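The Patch Notes

Eleri Kneath had five days to learn a programming language called Pruvis, which was one day more than Heinonen had needed to invent it.

"Start with the tutorial," he told her, from a train. "It's very gentle."

The tutorial began with a program that said hello. Lesson 2 assumed a working knowledge of tensor algebra and the Finnish postal system. Eleri went back to Lesson 1 and said hello again, several times, in different fonts.

By the third evening she had built an app. It had a button. When pressed, the button asked whether you were sure, and if you said yes it thanked you and closed. She showed it to her mother in Drerkbridge, who pressed it twice and said it was better than the one from the bank.

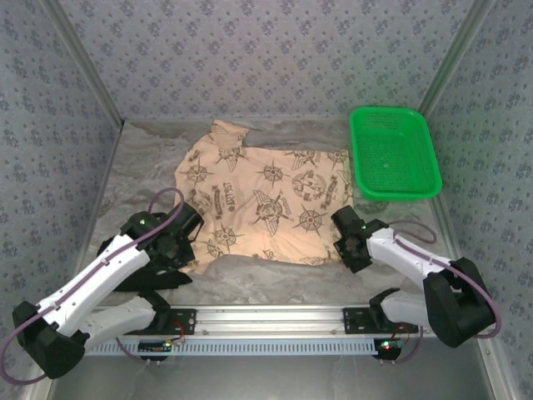
Peach cloth and green basket, marbled table.

The Erley office wanted something that scaled. Eleri wrote a loop to press the button 1000 times and went to put the kettle on. When she came back the laptop was warm, the fan was making a noise like a small aunt, and the screen said ARE YOU STILL SURE.

She rang Heinonen.

"Ah," he said. "That's not one of my messages."

"Whose is it, then?"

A long pause, with a station announcement in it. "What did you say to it?"

She looked at the keyboard - at her own finger, which was already on its way to Y.

"Nothing yet," said Eleri, and drank her tea standing up.

Back to top | Contact the editors | © The authors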